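Perrin Community Kitchen: Progress Report to the Drarenik Fund, February

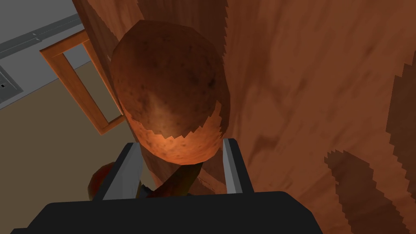
Cooking classes resumed at the Perrin site in the second week of the month, after the gas line was inspected and signed off. We planned for 12 households and enrolled 11. The last place is being held for a family on the Alleo waiting list.

Spending is on budget except for transport. Bus fares from Prirkik went up, and reimbursements now run around 3 dollars more per household each week. We have covered this from the printing line and are not asking for extra money.

Two sessions were lost to snow. One has been made up and the other is set for a Tuesday evening next month.

Still open: the replacement oven door, the Spanish recipe cards, and the food safety certificate for our second instructor. The supplier has promised the door before the next report.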